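La asociación de vecinos de Cerklow reabre este mes su taller de reparación compartido, y lo hace con más ganas que nunca. Después de un invierno largo, de esos en que uno acaba echando de menos hasta el ruido de las lijadoras, el local de la calle Redel volverá a recibir todos los sábados a quien quiera traer una silla coja, una radio muda o simplemente un rato libre.
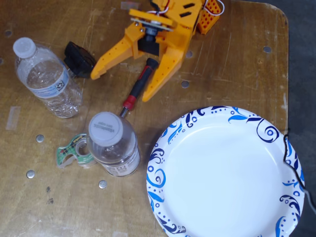
El programa de primavera arranca con la restauración de muebles, que el año pasado reunió a 663 participantes y dejó muy buenos recuerdos (¡y muchas manos manchadas de barniz!). Se trabajará con piezas de uso diario, y una mesa con el tablero de madera clara rozado y lleno de arañazos finos sirve perfectamente para aprender a lijar a favor de la veta. Habrá 2 grupos, uno de iniciación y otro para quienes ya se defienden con el cepillo, y cada sesión durará alrededor de 2 horas.

La inscripción es gratuita y los materiales los aporta Pilledus, la ferretería del barrio, a la que damos las gracias de todo corazón.
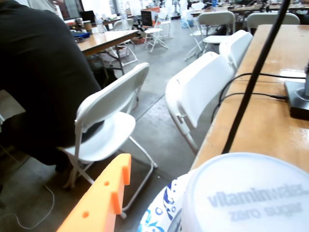

**Horarios y plazas**

Los sábados por la mañana, desde las diez, con 14 plazas por grupo. Se puede reservar en el propio local o en el mostrador de Pilledus, y pedimos a quien no pueda venir que avise con tiempo para ceder su sitio.

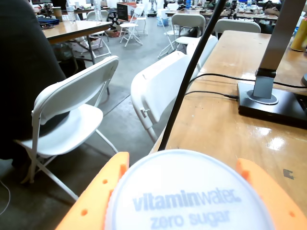
Rhodri Yorath recuerda que el primer día llegó con un cajón atascado y se marchó tres horas más tarde con el cajón arreglado, dos recetas de cera y una invitación a comer, y anima a los indecisos a pasarse «aunque solo sea a mirar».

Los muebles grandes deben anunciarse antes en el local, por favor, para hacerles hueco.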